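Laundry folding software: tips before you trust the demo

I get asked every week whether folding software is ready for a normal household. My tips, for what they're worth, and I'm hard to please.

Read the object list first. Zuton's planner ships with 17 garment classes and "other." Find out what lands in "other" before you pay. In my trial it was anything with a hood. 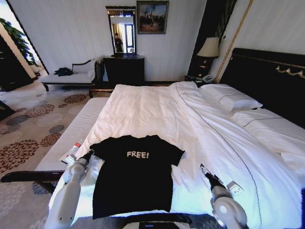
Perception is where I would spend your patience. Segmentation models like a dark item on a light background, and vendors know it. A black T-shirt on a white duvet is about as easy as the job gets, although the big pale "FREE!" across the chest can get cut out as a separate blob if the threshold is set tight. Try a gray shirt on gray sheets. Ľubica Kopecký ran that on Trinatau and got a mask that included half a pillow.

Clear small stuff off to the side, or at least put it in the collision map. A bottle lying next to a sleeve is easy to forget. Keep-out boxes take a minute to draw.

White on white is the other test. Depth on plain bedding gets noisy, and a wrist view can fill up with cloth until the planner has no edge to aim for. Set a fallback: back off, look again, then grasp. Villalobos has this turned off by default, which I can't explain.

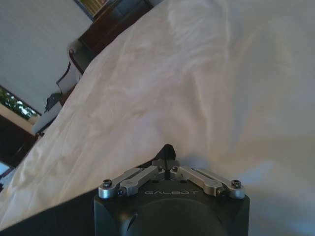 Wrist view: gripper finger against white cloth, creases through the middle.

Don't tune on the head view alone. Log both, with timestamps from the same clock. If they drift, the replay is useless.

Limit retries to 3. The default in Ruvulex is 400, and it will happily use them. Vlasta Skála says 1,000 simulated folds made her settings better. They made her simulated folds better. I'd want to see the same shirt on her own bed.
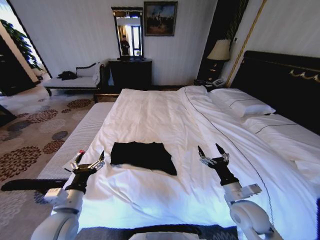
Both grippers open, dark fabric flat on the duvet between them.

Save the config before every update. Mine got overwritten in October and I had to redo the keep-out boxes from memory.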